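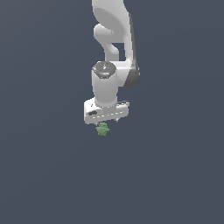 Florkton Technical Institute
Applied Automation, Unit 3
Evaluating a Simulation Package for Grasping Exercises

Purpose of the unit

Students in this unit examine a commercial teaching package, Cutach, in the way a purchasing department or a training center would examine it before placing an order. The package is under review for use in the second-year laboratory. Students are expected to form a judgment of their own and to support it with records kept during the laboratory sessions.

Contents of the package

Cutach is supplied by Sikum as a software license with a printed workbook. It provides a simulated arm with a two-finger gripper, a library of 751 small objects, and a script editor in which students write and replay grasping routines. The license under review covers one laboratory. A home license is sold separately and is not required for this unit.

The objects are grouped into regular shapes, such as blocks and cans, and irregular shapes, such as toys and vegetables. Most of the graded work uses the irregular group. A block offers parallel faces to the fingers. A rounded, knobby object does not, and a small change in the approach angle can decide whether the fingers close on the body of the object or slide past it.

Terms used in the workbook

Approach: the path of the hand from its starting position to the point above the object.
Opening: the distance between the two fingers before closing.
Contact: the moment at which both fingers touch the object.
Hold: contact kept for the full test interval while the arm is moving.
Drop: any loss of contact after the hold has begun.

The workbook uses "grip" for both contact and hold. In this course the two are kept apart, and laboratory reports that confuse them will be returned for correction.

The plain background setting

The package opens with the plain background turned on. Tables, walls and shadows are not drawn in this setting. It loads quickly and keeps attention on the hand, but it removes most of the visual cues to height. Students should not judge from the view alone whether an object is held or resting. The contact values in the status panel are to be read and written down for every trial.

The room setting restores a table and shadows. It is noticeably slower on the older workstations - students assigned to these should allow extra time.

Laboratory procedure

Work in pairs. Select one regular and three irregular objects. For each object, write a routine that approaches from directly above, closes the fingers, lifts, and holds. Run each routine in the plain setting and again in the room setting. Record the opening, the contact values and the outcome. Do not change the finger force between the two settings.

Save each routine before replaying it. The editor does not save automatically, and unsaved work is lost when the object is changed.

Findings from the trial period

Teaching staff ran 1261 routines before the package was introduced to students. The following points were noted.

Installation was completed without assistance from the supplier.
The script editor is clear, although its error messages give a line number only.
Replays were consistent when the same settings were used.
Soft objects are treated as rigid. The workbook mentions this only in an appendix.
The chapter on approach paths is well written and is assigned as reading.

Written assignment

Submit a review of 2 pages addressed to a training center that is considering the package. State what the package teaches well, what it leaves out, and whether it could be used without a physical arm in the same room. Attach the trial records. Reviews are due at the first session in May.

Reading

Cutach workbook, chapters on approach paths and on contact, with the appendix on object properties.
Başaran laboratory guide, section on gripper selection. Copies are held at the department office.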